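八月，星期四，晚上九点多，斯图沃山屋，上铺

腿是软的，心里是满的！趁熄灯前赶紧写，明天肯定会忘掉一半。

早上从布拉登出发的时候天还没亮透，火车站月台上的牌子写着海拔573米，我站在那块牌子底下吃了半个冷掉的奶酪面包，心想今天要从这里一直走到2393米的尼斯塔里山口去，觉得有点不真实。当然中间有一段是坐邮政巴士的，不能都算在我腿上。可是那种从谷底一点一点升上去的感觉，坐在车里也有：先是果园，再是陡得要命的草坡，然后车子开始按喇叭转弯，一弯接一弯，每次转过去都看见刚才的屋顶又小了一圈。我坐在右边，靠窗，这个位置是我研究了很久地图才决定的，完全正确。下次再来还坐右边，一直到最后那片落叶松林，再换到左边去，左边能看见瀑布。

巴士终点叫霍夫施泰特，说是村子，其实就是一间客栈、一个饮水槽、一间锁着的小教堂。客栈门口的长凳被太阳晒得发白。我进去要了一杯咖啡，老板娘问我上山还是下山，我说上山，她就往我的杯子边上多放了一块榛子饼干。这块饼干后来救了我，先记在这里。

饮水槽是整根木头挖的，水从一根铁管里流出来，冷得手指发疼。我把水壶灌满，又把帽子浸了一遍扣在头上，水顺着脖子往下流，人一下子就醒了。黄色的路牌上写着尼斯塔里，3小时。我从来不相信路牌上的时间，那是给本地人写的，本地人生下来就会走上坡。今天我走了比那久得多，至于久多少，这本日记不想知道。

第一段路在林子里，松针铺得厚厚的，踩上去没有声音。我最喜欢这种路！坡度刚好，人可以一边走一边想事情。林子里有股味道，树脂混着湿土，还有一点点像蘑菇汤，我停下来闻了好几次。路边的蓝莓已经熟了，矮矮的一大片，叶子有些开始发红。我蹲下去吃，站起来，走几步又蹲下去吃，这样走当然是走不快的。手指头到现在还是紫的，刚才在纸上蹭了一块，就当盖章。

出了林子，景色一下子就打开了。草坡上全是牛铃声，远远近近的，起初听着乱，听久了会觉得里面有节奏，像有人在很慢地敲一首歌。有一头浅棕色的牛横在路中间，看着我，嘴里一直嚼。我跟它讲了几句中文，它没让路，我绕过去了，踩进一个烂泥坑，左脚的袜子从那时起就是湿的。

然后我坐在一块大石头上换袜子，问题来了。备用袜子在背包的最底下。

我得好好写一写我的背包。每次出门前我都发誓要学会装包，重的贴背，轻的放底，常用的放在顶盖里，书上都是这么教的，我也都背得出来。可是一到临走的前一晚，我就开始往里面塞东西：雨衣塞进去，苹果塞进去，毛衣卷一卷塞进去，想起来还有头灯，也塞进去。最后拉上绳子，用膝盖压一压，完事。我天生就是个把什么都往一处堆的人，小时候就是这样，什么都堆得满满当当的，一个挤着一个，要哪个就伸手进去掏。 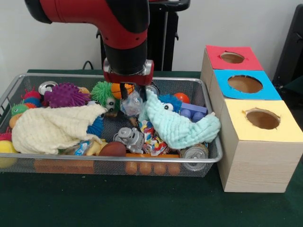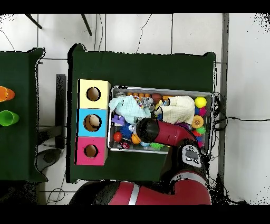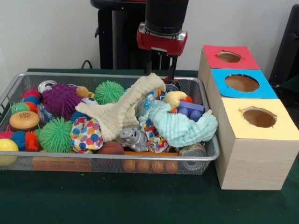
维罗妮卡·马蒂说装包根本用不着什么学问，只要记住一条，午饭前不会用到的东西统统放在下面，剩下的随它去；又说湿袜子走一天也死不了人，她年轻的时候翻尼斯塔里，遇上下雪，两只脚都是湿的，照样走到了山口那边，还在山屋里跳了舞。她讲这话的时候正靠在那块大石头的另一面剥鸡蛋，剥完分了我一半，撒了盐。我们从那里开始一起走。

跟她走路真是一件开心的事。她走得很慢，慢到我起初以为她在等我，后来才明白那就是她的步子，上坡是那样，平路也是那样，从来不停。我走一段歇一段，喘得像风箱，她就那么一步一步地过去了，等我追上，她又在前面一个弯上。到了中午我学乖了，把步子缩得很小很小，脚掌整个踩下去，呼吸跟着脚走，结果居然不喘了！这么简单的事情，我爬了这么多年的山才学到。我在心里给它起了个名字叫“牛步”，因为跟那头棕色的牛走路的样子一模一样，不慌不忙，屁股左右晃。

草坡上面是乱石坡，路变成了石头上的红白色标记，从这一块跳到那一块。我本来有点怕这一段，地图上画得很密，等高线挤成一团，看着像指纹。真的走上去倒觉得好玩，手脚都要用，脑子里一点别的都装不下，只剩下这块石头稳不稳，那块石头稳不稳。有一块大的晃了一下，咚的一声，整个山谷都听见了。维罗妮卡回头看了我一眼，我朝她挥了挥手，她又继续走。

石头缝里居然开着花。有一种很小的粉红色的，贴着地长成一个垫子，我认不出来，画在这一页的背面了，画得像一块馒头，回家查书。还有黄色的，毛茸茸的叶子，也画了，画得稍微好一点。旱獭叫了好几回，第一次我吓了一跳，以为是有人在吹哨子。我站住了找了半天，最后在一块平石头上看见它，肥得不得了，直着身子坐着，像个等公共汽车的老先生。我一动，它就没影了。

快到山口那一段最难熬。路是之字形的，碎石，走一步滑半步，每拐一个弯都以为到了，抬头一看上面还有一道坡。风也起来了，吹得耳朵疼，偏偏帽子早上浸过水还没有干。我饿得眼睛发花，苹果已经吃掉了，巧克力在背包的中间层（又是那个背包！），我实在没力气卸下来翻，手伸进裤子口袋，摸到了霍夫施泰特的那块榛子饼干。已经碎了，混着一点口袋里的毛絮，我全倒进嘴里。我敢说，世界上没有比那更好吃的饼干了。吃完以后腿又有了力气，我用牛步走完了最后几个弯，头都没有抬。

然后就没有坡了。

我站在那里，风从另一边扑过来，带着雪的味道。山口有一根木头桩子，钉着牌子，尼斯塔里，2393米，字母被风吹得褪了色，桩脚下堆着大家捡来的小石头。我也放了一块，灰色带白条纹的，挑了好一会儿。南边那一排全是四千米以上的高峰，白得发蓝，一座连着一座，顶上拖着一缕一缕的云。我在地图上看过它们的名字，看过不知道多少遍，今天它们就在那儿了，我反而一个名字都叫不出来，只会说哇，哇，哇。中文德文在这种时候都不够用。

维罗妮卡指给我看哪一座是哪一座，用登山杖点着，她说的名字跟地图上写的不太一样，是山谷里老人们的叫法。有一座她叫“寡妇”，有一座叫“面包炉”，我看了半天也没看出来哪里像炉子，她说要等傍晚太阳照到那个凹口里面才像。她从保温壶里倒了茶给我，很甜，有薄荷。我们坐在背风的那一面，背靠着石头，谁都没说话。有两只黑色的鸟一直在我们头顶上玩风，翅膀收起来往下掉，掉到看不见了，又忽地升上来。嘴是黄的，应该是高山乌鸦。它们看起来真的是在玩，我看不出它们在找什么吃的。我羡慕得要命。

我在山口待得太久了，手指冻得扣不上背包的扣子。可是我舍不得走。一个人一年里能有多少个下午是这样的呢？平时坐在办公室里，窗外是停车场，下雨天停车场上有个水洼，水洼里能看见一小块天，我有时候会盯着那一小块天看很久。今天的天多得看不完。

下到斯图沃山屋的路在北坡，阴的，还有一片旧雪没化掉，脏兮兮的，上面撒满了红褐色的灰。我从雪上走过去，故意用脚后跟往下踩，沙沙的，太过瘾了，又走回去重新来了一遍。维罗妮卡在下面看着，摇头，我看见她在笑。过了雪坡是一个小湖，水绿得像假的，边上浅浅的地方能看见底下的石头。我把鞋脱了，脚伸进去，数到十就受不了了，两只脚红通通地拿出来，一会儿又热得发烫。湿袜子晾在石头上，风一吹差点掉进湖里，我光着脚追了好几步，踩在草上，草又软又扎。

山屋是石头砌的，百叶窗漆成红白两色，漆已经起皮了。门口一排一排挂着借给客人穿的毛毡拖鞋，我挑到的一双左脚大右脚小，走起来啪嗒啪嗒的。登记的本子上要写从哪里来，到哪里去。我写从布拉登来，到哪里去那一栏想了想，写了“还想再上去一次”，管山屋的姑娘看了一眼，说这一栏是给救援队看的。于是划掉，老老实实写了下山的路线。

晚饭是大麦汤，炖肉，土豆泥，最后还有一碗糖水梨。大家坐长桌，肩膀碰着肩膀，盘子从这头传到那头。我吃了两碗汤，第二碗是把锅底刮出来的，里面全是料，赚到了！对面坐着一对从北方来的父子，明天要去爬更高的，孩子兴奋得吃不下饭，一直问他爸爸绳子够不够长。他爸爸说够长，过一会儿他又问。我很懂他。我昨天晚上也是这样的，躺在床上把路线从头到尾走了一遍，走到山口就睡不着了，爬起来又往背包里塞了一件毛衣。

说到那件毛衣，现在正穿着，谢谢昨天晚上的我。

吃完饭我跑出去看“面包炉”。太阳已经很低了，谷里全是蓝的，只有高处还亮着。我冷得直跳，跳了好久，差点要放弃，忽然那个凹口里就亮起来了，一团橙红色，四周都黑着，真的就像有人打开炉门，里头的火正旺。我喊了一声，喊完才发现维罗妮卡早就坐在墙边的凳子上了，裹着毯子。她说她每年都来看这个，有时候有云，看不着，那就喝汤。我在她旁边坐下来，她把毯子分给我一角。炉火慢慢变暗，变成粉红，变成紫，然后灰掉了。星星出来得很快，先是一颗，等我低头擤了个鼻涕，再抬头就满天都是。

我问她明天走哪条路，她说还走尼斯塔里，从原路回霍夫施泰特，因为她的车停在那儿，也因为她喜欢同一条路倒过来走，石头的另一面是没看过的。我从来没有这样想过。我每次计划路线都一定要走环线，走回头路好像就亏了似的。可是那一片蓝莓，那个泥坑，那头牛，从上面往下走过去会是什么样子？牛大概还横在那里。

我躺在上铺改主意改了半个钟头了。原来的计划是往北下，走长长的山谷，下午搭车。写着写着觉得应该跟她走，再上一次山口，早上的光肯定又不一样，那些四千米的大家伙早上是正面受光的，颜色应该会发金。膝盖有点意见，膝盖可以保留意见。登记本上的那一栏，明天早上得记着去改过来，跟那个姑娘道个歉。

要记的零碎：

水壶盖子漏，回去换垫圈。

那种粉红色的垫子一样的花，查名字。

霍夫施泰特的咖啡比布拉登车站的好喝，也便宜。榛子饼干问一下老板娘肯不肯给方子。

湿帽子不要带到山口上去，再热也不要。

巧克力放口袋，不放背包。袜子放最上面。地图放最上面。毛衣也放最上面，晚上冷得快。（都放最上面的话底下放什么，明天问维罗妮卡。）

买一个薄荷茶的种子还是直接买一盆，阳台朝东，不知道晒不晒得够。

下铺有人开始打呼了，声音不大，一长一短的，隔壁那个孩子还在小声地问绳子的事。窗子开着一条缝，能听见水声，应该是从小湖那边流下来的。头灯快没电了，字已经写到格子外面去了。明天六点吃早饭，我要喝一大碗热可可。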